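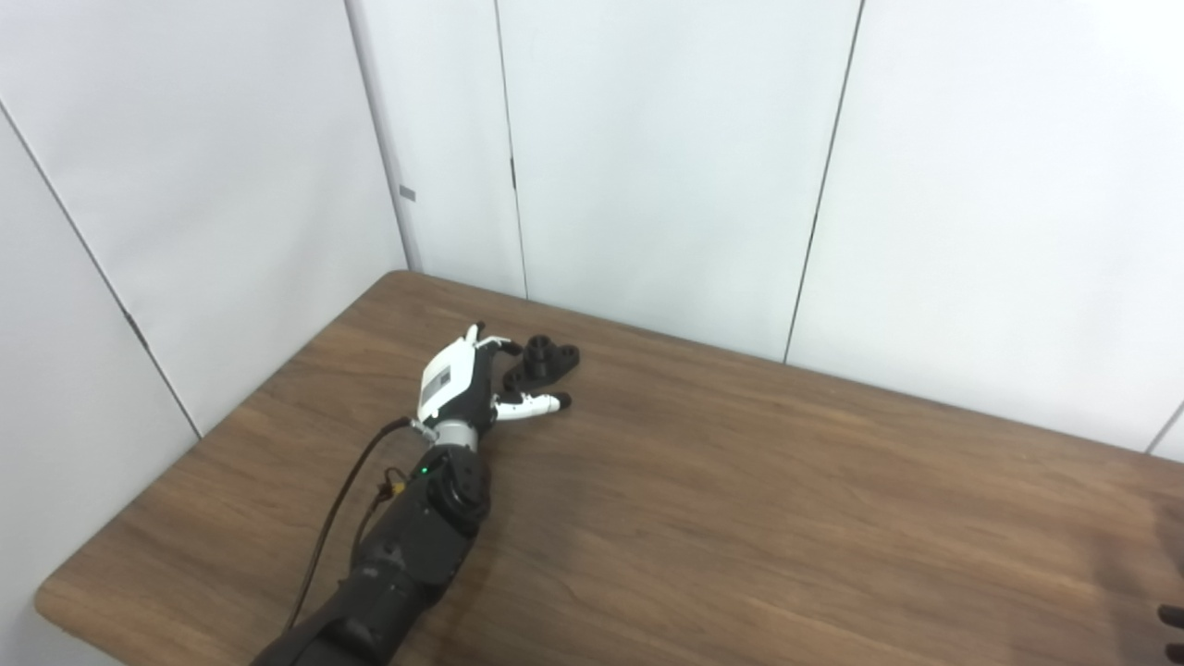 Lirell Robotics Lab Shares New Results on Picking Up Small, Flat Parts

Method called Zunar teaches a robot hand to put its thumb down first

November – I've been working on robot hands at Lirell for a while now, and I'm really happy to finally get this one out the door. Today we're releasing Zunar, a training method that helps a robot hand with fingers and a thumb pick up small, low parts from a plain tabletop (no fixture, no tray, no suction cup). The write-up and the training data are both going up on our site this Friday.

If you've ever tried to get a coin off a kitchen counter while wearing gloves, you know the problem. A flat part gives a hand very little to hold. Come straight down on it with the fingertips and you mostly push it around. Most robot hands are trained on mugs and boxes and bottles, things that stand up and more or less offer themselves, and then everyone wonders why a bracket sends the whole thing sideways.

Zunar splits the grasp into two stages. First the hand lays its thumb nearly flat along the table on the near side of the part, and that's the fence. Then the fingertips curl over the far side and draw the part in against the thumb. Only after that does the hand lift. We train the stages separately and join them up at the end, and the joining took us longer than everything else put together – I have a whole notebook on it that I'd be glad never to open again.

We trained on 3241 recorded grasps, all done on 3D-printed parts. My favorite is a black bracket with a raised cylinder in the middle and a rounded lobe with mounting holes on each side. It's an awkward little shape! The cylinder is tempting to grab, and our early versions went for it every single time and then tipped the part over. The current one goes for the edges.

For the final test we ran 200 attempts per method on parts the hand hadn't been trained on. Zunar got the part up and held it on 171 of them. Our older one-stage method, same hand and same table, managed 96. The average attempt takes roughly 5 seconds from the start of the approach, a bit slower than before, and I'd like to bring that down.

It still has trouble with a couple of things. Parts lying right against a wall are hard, as there's no room for the fingers to get behind them. Very thin parts, under 2 millimeters, mostly stay where they are. We put those failures in the write-up too, with the recordings, so other groups can have a go at them.

The parts for this study were designed and printed by Bimetti, and the Khumalo Fund paid for the work. Next up we're trying the same two stages on parts that overlap each other, and I already have opinions about how that's going to go.

About Lirell
Lirell is a robotics research lab that studies how robot hands handle small parts in assembly work.

Press contact
Lirell press office. Recordings and the full results table are available on request.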